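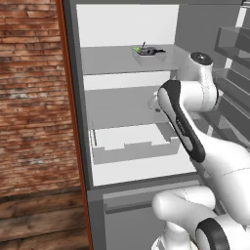

An open fridge beside a brick wall.

School allergy bill clears final vote, 104 to 10

Members voted on Friday to make every school keep a written allergy plan for each pupil who needs one. Ndlovu, the parents' group behind the bill, has waited 23 months and sent 783 letters — four were answered.

“We're delighted, and out of stamps,” said Ashley Cheetham of Ndlovu.

Staff training starts in January. Schools may use their own forms, provided a supply teacher can read them.

Press contact: Trevor Clegg, Ndlovu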